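Accueil > Fils > Robotique > Budget et achats

Rami Kassab
1/ On prépare le dossier d'équipement de l'atelier Holta pour janvier. Je mets ici la méthode de chiffrage, on me l'a demandée trois fois en message privé.
12 commentaires - 31 partages

2/ Le prix du bras est la ligne la plus facile. Trois devis, même format, même durée de garantie. Tout ce qui se trompe se trouve dessous : câblage, doigts de rechange, table, formation, temps d'intégration.

3/ Câblage. Dans le premier tableau, Yara Chidiac avait mis une ligne « divers ». Nous l'avons éclatée : connecteurs multibroches, cosses à œillet, gaines, fixations. Total 1375 euros par poste, hors main-d'œuvre.
4 commentaires - 9 partages

4/ Ce montant surprend les acheteurs. Un faisceau posé en externe doit suivre l'articulation sur toute sa course, donc il faut du mou, et ce mou doit être guidé. Comptez la longueur au débattement maximal et pas au repos.

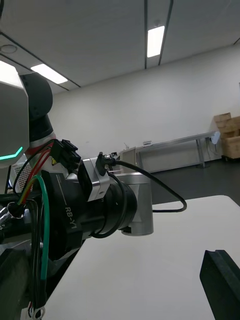 Segment noir du RB-Y1 et articulation argentée, avec le câble noir en boucle au-dessus de la table.

5/ Côté doigts, on raisonne en consommable. Les patins caoutchouc s'usent, on en prend 8 d'avance et on les passe en fonctionnement, pas en investissement. Shadi Hourani a obtenu que la compta l'accepte, gardez le mail de validation.

6/ Intégration : 40 heures par poste dans notre plan. Le fournisseur Asitz en annonçait moins, mais son chiffre s'arrête à la mise sous tension. Demandez toujours à quel état correspond la fin de prestation.
7 commentaires - 14 partages

7/ Délais. Korko livre les connecteurs en sept semaines. Si la commande part après celle du bras, le bras attend. Nous commandons le câblage en premier, sur plan, avec une clause d'échange sur les longueurs.

8/ Question d'Aparecida Meireles : faut-il un contrat de maintenance dès la première année ? Chez nous, non. Garantie constructeur plus un stock de pièces. On rouvre le sujet au deuxième poste.

9/ Point encore ouvert : Hakim propose la location avec option d'achat. Pieter Groen refait le calcul avec la valeur résiduelle - la première version l'oubliait. Je complète le fil quand j'ai le tableau.
5 commentaires - 6 partages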